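About the Rolldale Robotics Club

Hi, I'm Blandine Maillard, and I look after the club with Remo Costa. We meet after classes from September on, ages 10 and up, and no, you don't need to know any coding!

Our big project this year is laundry – picking up clothes with hand-held grippers so a robot can learn from how we do it. Dark clothes on a bed are my favorite (and the hardest, if you ask Remo).

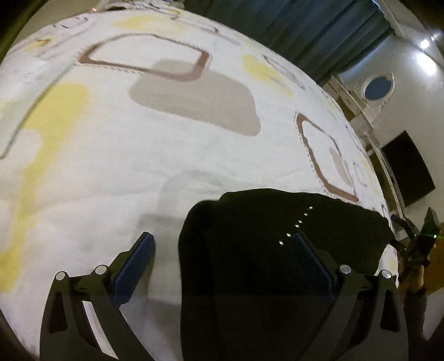

Come and join us

We're in Room 9 at Rolldale School, doors open at 3. Bring a snack and an old shirt you don't mind lending – Remo always wants more shirts.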